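Blog > Gadgets > Chores

Can a machine do my laundry yet?

I have been promised a robot butler since I was old enough to leave socks on the stairs. So far I own a vacuum that eats phone chargers and a thermostat that sends me emails.

Last November I sat through a talk in Harnanville by a company called Loltis, whose folding machine costs 710 dollars a month to lease and does towels. Towels only. You feed them in by the corner, which to my mind is the hard part - after that I could finish the job myself and keep the 710 dollars.

What I want is something that can walk up to a bed, find the blue thing crumpled on it, and work out which end is the top.
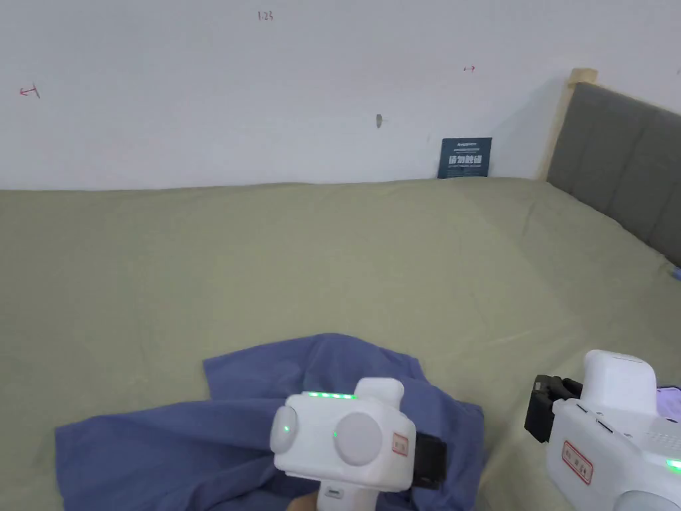 Why is cloth so much harder than, say, a coffee mug?

A mug keeps its shape when you grab it. Cloth changes shape every time it gets touched, so the machine has to look again and plan again after each pinch.

I do the same, only with more sighing. A fitted sheet takes me four minutes and ends up as a ball in the closet. If a robot hands me a ball in four minutes, I'll call that a tie and let it have the job.

My guess is that shops get theirs first, because a shop will put up with a machine that only does one thing. My house wants all of it, plus the cat moved.

Comments

mahuika: We had two folders at the hotel where I work. Both now hold up a shelf.

cenitz: Dishes first please. I can live out of the basket.

towelsonly: Is the lease really monthly?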